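Stunwood Student Robotics Club
Progress report to the Weltorwood Fund
Reporting period: April to end of summer term
Submitted 2021-09-03

1. Purpose of the grant

The grant supports a student project on collecting hand-guided demonstrations of table-top tasks. A student holds a gripper in each hand and carries out the task directly, and the recorded motion is then used to train a controller for the club's two-arm rig. The work plan has three stages: hardware and recording, data collection, and training with trials on the arms. This report covers the first stage in full and the second in part.

2. Hardware and recording

Both hand-held grippers are complete. The body design was revised twice. The first version had too much play in the jaw pivot, and the second could not be opened fully by students with smaller hands. The current version uses a shorter lever and a stiffer return spring.

Signals from the grippers are carried by cable. A wireless link was tried in April and dropped after repeated gaps in the jaw position signal. The cables are routed along the forearm, and this has been acceptable for sessions of normal length. Strain on the left connector caused two failures before a clamp was fitted; none have been recorded since.

The recording software, Skilora, was written by the students under the supervision of Sudheer Arumugam. It stores jaw opening and gripper position against a common clock. Clock drift between the two sides was the main fault in early recordings and was corrected before the counted sessions began.

3. Data collection

Work stations are marked out with tape so that the table can be put back in the same place between sessions. The tasks are carried out on a white cloth, which gives a plain background and a fixed working area. Small parts are picked up, turned, passed between grippers and set down.

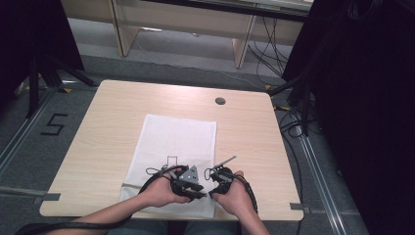
Figure 1. Two-handed work with the hand-held grippers over the cloth, station 5.

The club has recorded 273 demonstrations to date. Of these, 129 passed the quality check and have been entered in the training set. A further 46 are usable for single-handed tasks only, as the position signal on one side was lost for part of the run. The remainder were rejected, mostly for late starts, missing end markers or parts dropped outside the working area.

The rejection rate is higher than planned. Fergus Rutherford reviewed the rejected runs and found that most came from the first weeks of collection, before the start and stop procedure was written down. A one-page procedure is now kept at each station - new members complete two practice runs with it before their recordings are counted.

4. Training and trials

Training has been limited to a small test on the single-handed data. The controller reached for the part correctly in most trials but closed the jaws too early. The students suspect a delay in the jaw signal and are measuring it. Two-handed training will not start until this is settled.

5. Spending

Spending is within budget. Cable and connectors cost more than forecast, and the difference was met from the sum set aside for wireless modules. The replacement jaw parts ordered from Naciri were delivered and fitted. No change to the total grant is requested.

6. Next period

- Measure and correct the delay in the jaw signal.
- Repeat the rejected two-handed tasks under the written procedure.
- Begin two-handed training and first trials on the arms.
- Move the stored recordings to the school server, with a second copy held by Sudheer Arumugam.

We ask the Fund to agree that the date for stage two be moved back by one half-term. Stage three would keep its present end date.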